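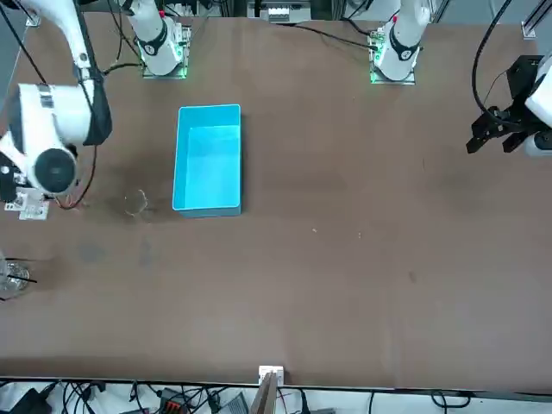
Clearing the Big Table: A Gallery
Posted October 23, 2018 by Evanthia Deligiannis

The back workroom at Grindstead has one large table, and for most of its life that table has been where things go to be dealt with later. In May we decided that later had arrived. The plan was to empty it in an afternoon. I have edited the gallery down from 67 pictures to the handful that don't feature my thumb, and kept the captions short for everyone's sake.

The table
Brown, flat, and bigger than I remembered. I had been under the impression that it was covered in some kind of green cloth, but that was paperwork.

The blue bin
Light blue, rectangular, no lid. It was bought for sorting and spent its first year holding other, smaller bins. It is empty and has a place on the table, and I'd like it known that I will be checking.

Clear cups
Small, see-through, and very hard to spot on a brown surface until your elbow finds one. They came in a pack of 100 from Politis, for screws and other bits that roll. Please stop drinking out of them.

The label maker
Politis again. We labeled the shelf, the drawers, and the label maker. Then the tape ran out, so the door will have to go on being recognized by its shape.

Wire, thin, assorted
Red goes with red and black goes with black. The system held up until we met a piece that was both, and there was a long discussion over sandwiches.

The drawer
Contents: 36 pens, four of which write. The other 32 were put back by somebody who "might get refills."

Things nobody claimed
A left glove, a calendar from a tile shop, and a key marked Troltivero. We don't have a Troltivero. If you do, and you're locked out of it, stop by the office.

The shelf from Loltulano
Secondhand, heavy, and rated for 60 pounds by a sticker on the underside. It's now holding the paperwork that was on the table, so I suppose the paperwork has been promoted.

The broom
Included by request of the broom's owner, who did most of the sweeping and has brought it up since.

Sandwich break
There are nine pictures of lunch and one of anybody lifting anything. I picked the sharpest of the nine.

If you want a print, write the caption title on the sheet by the office door. The drawer has already been asked for twice, both times by the person with the refills. Drawer number two is still shut, and I have the tape.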